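From: Felista Lukumay
To: cotier-grippers list
Date: October 9, 2026
Subject: Re: [cotier-grippers] Fingers for cable work, and where the camera goes

Caroline Rugemalira wrote:

> We have the arms up at Plurkinstead and are still on the flat pads
> that came with the grippers. They are fine for blocks. On network
> cables they let the plug roll as soon as it touches the port. Has
> anyone on the list run the Cokamico toothed pads next to flat ones?
> Also, did you keep the camera on the wrist or move it off the arm?
> I would like to order before the end of the month.
>
> Caroline

Caroline,

Yes, we ran both in September. Same arms, same controller, same speed limits. The only thing changed between sets was the pads. We logged 16 sets per pad type and threw out the first two of each while we got the grip force settled.

The clip job was first. The clip goes into a channel in a fixture and has to sit straight or the pins underneath don't line up.

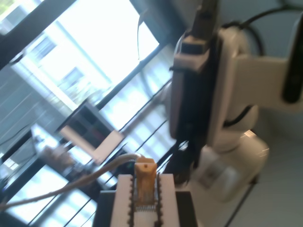

Clip in the white holder, gray cable running off to the left.

Flat pads did well on this one. The sides of the clip are parallel and there is enough of them to hold. The toothed pads were no better, and they marked two clips badly enough that I stopped using them there. If your work is mostly clips and housings I would stay with what you have.

Network cables went the other way. With flat pads the plug turned in the fingers on almost every handoff between arms. With the toothed pads it mostly stayed where we put it. We still lost some, nearly all when the giving arm let go too early. That was a controller setting. I raised the overlap so both grippers hold for a moment before the first one opens, and drops went down with either kind of pad.

One thing to watch: approach with the receiving gripper fully open. The teeth catch on the latch tab if you come in half closed, and then you are pulling on the plug from both ends.

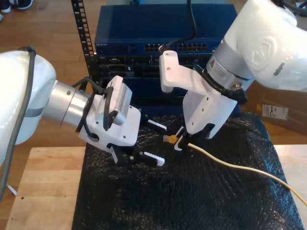
The bubble wrap stays on the table for all the cable runs now. A dropped plug on bare wood would bounce and end up somewhere the arm couldn't reach, and we lost more time to that than to anything else. Black also gave us cleaner edges on yellow cable than the bare tabletop did.

On the camera, we tried the wrist and a fixed post. The wrist view is better for the last bit of the approach. The post is better for the handoff, where the wrist view gets blocked by the other gripper. If you can only have one, I would take the wrist and slow the handoff down. Watch your cable slack. Ours snagged at full wrist rotation until we strapped it to the joint at 4 points.

I have not tried the Ogola fingers. They are on order, part 3184 in their list, and the quoted wait was 6 weeks. If someone already has a pair, I would like to know if the tips fit between adjacent ports on a switch. That is the part the toothed pads do worst, and we have been leaving every other port empty to get around it.

I can send you the controller settings file if you tell me which firmware you are on. Ours won't load on the older one.

Felista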